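Open Day at the Graston Recycling Works

I finally made it to the open day at Graston! I've lived 12 miles away for most of my adult life and driven past the big gates who knows how many times, usually with a trunk full of dead toasters and good intentions. This year I booked the Wednesday evening slot, put on closed-toe shoes like the email said, and went.

Getting there

Parking is at the old Azimi carpet warehouse across the road, and it's free. Do use the crosswalk by the lights (the trucks swing out of that gate pretty fast). I got there at 5:30 and the line for visitor badges was already out the door, but it moved along. You get a hi-vis vest, a pair of foam earplugs and a cookie. The cookie was oatmeal. I had two.

The tour

Our group went through the glass hall first. It's loud, it smells faintly of old beer, and I could have stayed all night. Everything comes in mixed on one belt and drops off the other end sorted by color, and the brown pile is so much bigger than I expected. After that came paper and cardboard, with the baler squashing a whole wall of boxes into a cube you could sit on. A kid in our group asked if you could bale a car and got a very serious answer (no, wrong plant, try Brillham).

Electronics was the part I'd signed up for, having a closet full of old computers that I keep meaning to deal with. The guide talked us through what gets pulled and what gets shredded, and said to wipe your drives at home before you bring anything in. I came away feeling guilty about the closet and also a bit fond of it. My first desktop was a Dell, so naturally I got sentimental over a green motherboard with the processor still in its socket.
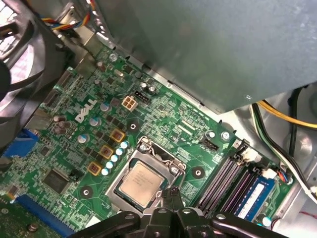
Food and the repair tables

Supper was in the yard: a taco truck and a stand selling Stinska dumplings, 4 dollars for a paper boat of them with sour cream. Get the potato ones! I ate standing up next to a stack of pallets and chatted with a couple who'd brought a lamp for the repair tables. They'd waited 45 minutes and weren't one bit sorry, as the lamp had been dead since their wedding.

Aluminum gets its own corner of the works and its own little talk, all about why cans are worth so much more than steel ones. I hadn't known you should leave them uncrushed if your town sorts by machine. I've been stomping on mine for years. By then I was looking at every bit of metal in the place, ribbed panels and shiny uprights included, and wondering what it would fetch.

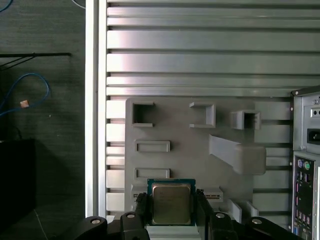 If you go

Book early, the evening slots fill up first. Bring a sweater, the halls are drafty even in August. Strollers are fine in the yard but not on the walkways, and the only restroom is back by the badge desk. Next time I'm bringing the contents of that closet, or at least the printer.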